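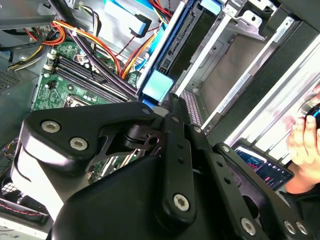
Page last changed: Saturday, 17:20

Inside the Hilwood tower

Welcome to the desktop page of the Jalholm repair room gallery! We get all sorts across the benches, but old towers are the ones I always like best, and this one is a treat once the side panel is off. There's so much colour in there. From the outside most office computers are a plain box under a desk, and then you open one up and it's all green board and bright leads and odd bits of folded metal.

We call it the Hilwood tower after the street it came from. It did its years in an upstairs office, then went into a cupboard, and it reached us in October with two carrier bags of spare leads and no power cable (there is never a power cable). Notes on the parts follow, in no special order. Click the picture for the large version, it's well worth it for the motherboard.

The drive caddy
My favourite bit by a mile. The hard drive sits in a blue caddy with a lighter blue tab at either end. I love a coloured caddy. You spot it straight away, and you know what you're meant to get hold of.

The empty bay
Next to the drive there's a silver metal cage with a bay going spare, tan inside. Plenty of room for a second drive if whoever takes the machine home wants somewhere to keep their photos.

The power leads
Orange, red, yellow and black, all in one bundle with a white zip tie round it. Somebody took care over that! I've opened towers where the leads were simply stuffed in and the lid forced shut, so a zip tie cheers me up more than it probably should.

The blue SATA cable
Such a good blue. It loops down with a black connector on it, and there are thin red and yellow wires trailing beside it towards the drive bays.

The memory slots
Dark slots with white latches at the ends. If you've only ever used a laptop you may never have pressed one of these latches, and you're missing out, as it's a very satisfying click. We let everyone have a go at the beginners' morning.

The board itself
Green, and packed with tiny parts and printed traces. I could look at one of these for ages. The metal frame round the processor socket is lower down, below the memory.

The case metalwork
Easy to overlook, but there's a lovely panel punched with rows of little square holes, and a white metal rail along the side. I like the stamped brackets on the drive cage too.

Elsewhere in the gallery
The Sanna radios page has 17 new pictures, mostly dials and knobs. The Coruler printer page is still being sorted out, and I've got more than 2 boxes of prints left to scan before it's anything like finished. If you have an old tower at home and fancy seeing it up here, bring it along on a Saturday and leave the leads in, please, I like to see how they were run.

Back to all galleries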